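Ticket 278 - Dryer stops at 64 minutes, load still damp
Opened 2/1/21 by Ghazala Tarar, Sedport flats, laundry room
Machine: Tudano condenser dryer, the left one
Status: open, in the sense that a wound is open

Programme set to 90 minutes. Drum stops at 64, plays its cheerful tune, shows code E2. The manual says E2 means "see manual".

Tried so far:
Emptied the water tank. It was empty.
Cleaned the lint filter. Found enough fluff to knit a second tenant.
Switched off at the wall and back on. Same tune.
Ran it with half a load. Stopped at 64 again, so at least it is consistent.

Socks are going on the clip hanger for now.
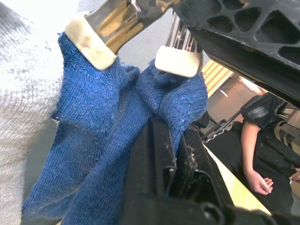
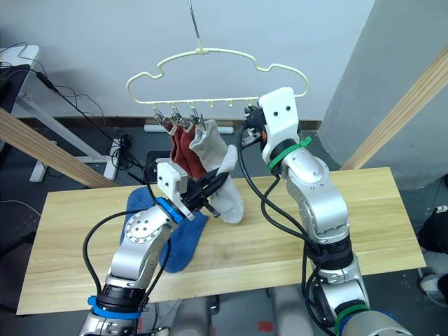
Update: Rito support rang back and asked if the dryer was level. It is level. They asked if I was sure. I put a spirit level on it and read the bubble out to them over the phone.

Update 2: took the lower panel off and brushed the condenser. Got to 66 minutes, which I am choosing to call progress - please send someone anyway. The door code has changed, so ring the bell marked Tatlı and ask for me.

Part on order: moisture sensor. Expected June.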